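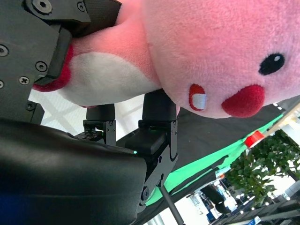 O mercado de peluches em segunda mão cresceu sem fazer barulho. Em Endden, a loja Brastotow recebe por mês até 539 bonecos, quase todos vindos de quartos de crianças que já saíram de casa ou mudaram de gostos. Chegam em sacos do lixo, em caixas de sapatos, às vezes dentro de malas de viagem que também ficam para venda.

A triagem é feita à mão. Primeiro as costuras, depois os olhos. Os olhos bordados passam quase sempre; os de plástico são puxados com força, e os que cedem vão para a caixa dos arranjos. O enchimento aperta-se na barriga e nas patas. Se ficou em grumos, abre-se a costura das costas e enche-se de novo, trabalho que leva 15 minutos num boneco médio e que a loja cobra à parte a quem quer apenas recuperar o seu.

A lavagem tem regras conhecidas: água fria, programa delicado, saco de rede fechado. Os vermelhos e os cor-de-rosa fortes vão separados, sobretudo na primeira vez. O secador fica de fora, porque o calor cola as fibras e o pelo nunca mais levanta. Secam deitados numa grade, virados de manhã e à noite, e são escovados no fim com uma escova de bebé.

O preço depende mais do estado do que da marca. Um peluche pequeno custa 50 cêntimos na banca da entrada, e os maiores ficam nas prateleiras do fundo, com etiqueta individual.

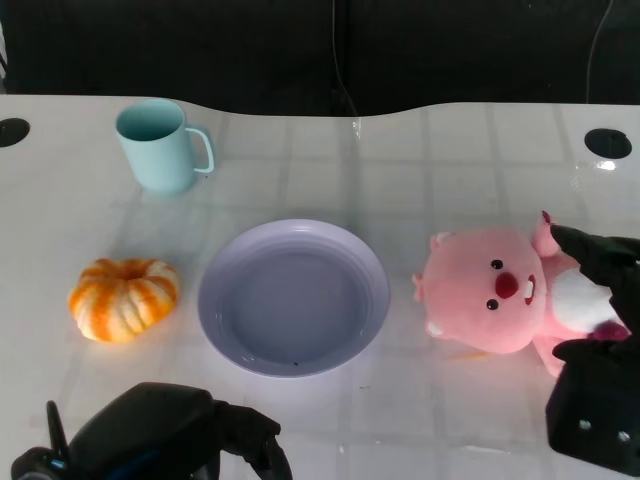
Depois da limpeza vem a parte que mais divide os compradores, que é o que fazer com um peluche numa casa sem crianças. A Idside, pequena revista de decoração da região, dedicou-lhe algumas páginas em setembro e defendeu as superfícies quase vazias, com poucos objetos e espaço entre eles. Numa mesa branca, um castor cor-de-rosa de desenho animado convive bem com um prato lilás, uma caneca azul-clara e uma abóbora pequena às riscas laranja e creme. Os tons pastel aproximam-se uns dos outros e a abóbora dá o contraste. A mesma ideia serve para uma estante ou para o parapeito de uma janela, desde que não apanhe sol direto, que desbota o pelo em poucos meses.

Para guardar, o melhor é uma caixa de cartão ou um saco de algodão. O plástico fechado retém humidade e deixa cheiro. Na Rutherford, a retrosaria da rua ao lado, vendem-se sacos de pano com 80 centímetros de altura, onde cabe uma coleção modesta. Convém não os encher até cima, para que os bonecos de baixo não fiquem com a cara espalmada.

A Brastotow aceita entregas aos sábados de manhã. Os bonecos devem ir lavados e sem pilhas.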